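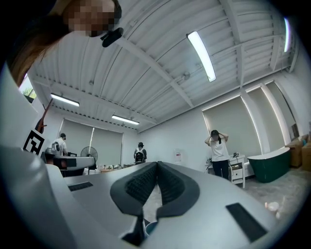 Leaning in for a closer look.

Kitchen Chemistry for Non-Chemists
Handout 3: Soap, grease and hard water

Hi everyone! A few of you asked for the notes in plainer language than last time (fair enough, I got carried away with the acids), so I've kept the formulas out of this one. Bring it with you to the practical, because the table at the end needs filling in and I never print enough spares.

Where we left off

Last session we got as far as "oil and water don't mix" and then Florin Nistor asked why not, and we ran out of time. So let's start there. A water molecule has a slightly positive side and a slightly negative side, and water molecules stick to each other quite strongly because of it. Oil molecules are mostly long chains of carbon and hydrogen with no real positive or negative end. Drop some oil into a glass of water and the water would much sooner hang on to other water, so the oil gets squeezed out into its own layer. It floats because most cooking oils are less dense than water. People mix those two ideas up all the time, so please keep them separate in your head: not mixing is one thing, floating is another.

What soap does

A soap molecule is long and thin and has two very different ends. The head carries a charge and gets along well with water. The tail is one of those carbon and hydrogen chains, so it gets along with grease. Put enough soap in water and the molecules gather into little balls with all the heads facing out and all the tails tucked inside. The ball is called a micelle (my-SELL), and you do need to know that word.

Now rub a greasy plate. The tails bury themselves in the grease, the heads stay in the water, and with some scrubbing the grease breaks up into tiny droplets wrapped in soap. Since the outside of each droplet is all heads, the water is happy to carry it off. That's most of washing up, right there!

Words to know: surfactant (the general name for molecules like this), micelle, emulsion, surface tension.

Somebody always asks about bubbles. Foam is mostly air trapped in thin films of soapy water, and it's a poor guide to how much cleaning is going on. Some dishwasher products are made to foam very little and they clean perfectly well.

Why warm water helps

Three things are going on and I'd like you to be able to talk about each. Solid fats like butter and bacon grease soften or melt, so they come off the plate more easily. Everything moves faster, so the surfactant gets where it's going sooner. And plenty of dried-on food (sugar is the obvious one) dissolves quicker when it's warm. Hotter isn't always better, though. Egg sets when you heat it, so an eggy plate does better with a cool rinse first. I learned this from my grandmother long before I'd ever heard the word protein.
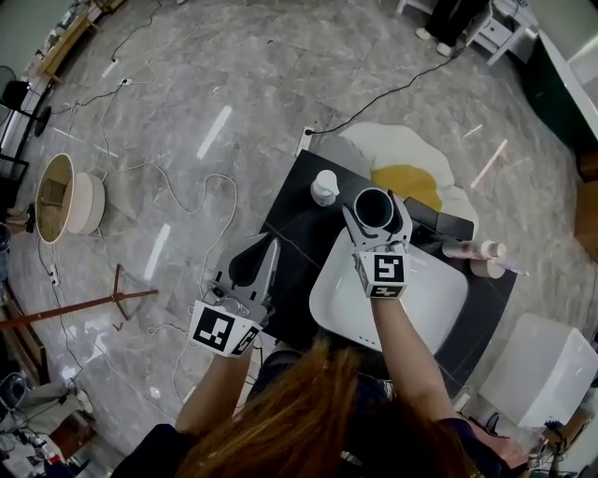 Photo: Madhu Thakur

Hard water and scum

Hard water has a lot of dissolved calcium and magnesium in it, usually from rock the water passed through on its way to you. Real soap reacts with those to make a waxy solid that won't dissolve, and there's your bathtub ring. Soap that has turned into scum can't clean anything, so you end up using more of it.

Most dish liquids aren't soap in the strict sense. They use synthetic surfactants, and the heads on those are built differently, so calcium bothers them a lot less. Relu Lazăr grew up on well water and told us his family went through bar soap at a terrible rate and never knew why. Great example, and I'll be stealing it for next year.

Try it at home

You'll need two clean jars with lids, a bar of plain soap, some Epsom salt (that's magnesium sulfate) and a bottle of distilled water.

Measure out 700 ml of distilled water and stir in a teaspoon of Epsom salt. Pour 300 ml of it into the first jar. Put 300 ml of plain distilled water in the second. Grate the same small pinch of soap into each, screw the lids on tight and shake both for a slow count of thirty. Then let them stand and look at them against something dark. You want to compare the height of the foam and how cloudy the liquid is. Do it a second time with dish liquid and see how the two jars compare.

Please label the jars. Tyson Bouchard didn't, and his write-up was a very brave piece of guesswork.

For your table

Jar / type of water / soap or dish liquid / foam after shaking / foam after ten minutes / clear or cloudy

Questions to think over before we meet

Why does plain water bead up on a greasy pan but spread out on a clean one?

If the micelle has its tails on the inside, what would you expect a ball of the same molecules to look like in oil?

Why might adding more and more soap to very hard water eventually start to work?

Lâm Hầu has offered to bring a sample from the spring up at Nirkance, so we'll run that next to the tap water. If you have a well, bring a jarful too. The May session covers bread, so hang on to your notes on proteins, and email me if you can't open the reading.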